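**Student project report, Hryhorii Hrynyshyn, Nov 18, 2024**

Our project looked at how people in the Drastska neighborhood use the Koten branch library. We handed out 365 paper surveys at the front desk and got 237 back.

## Results

Most people who answered come to borrow books. The second most common reason was a quiet place to study — mainly students from the Kravchuk school. Very few knew that the library lends audiobooks through Lirico.

Older readers asked for larger print. Parents asked for longer evening hours.

## Problems

The question on opening hours was worded badly, and many people skipped it. We left it out of the charts.

## Next steps

We plan to repeat the survey in January with a shorter form. The new one will fit on one page and have a separate question for each day's hours.

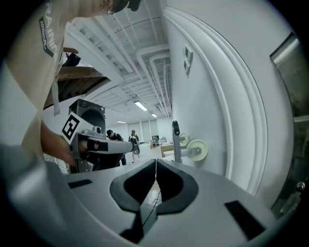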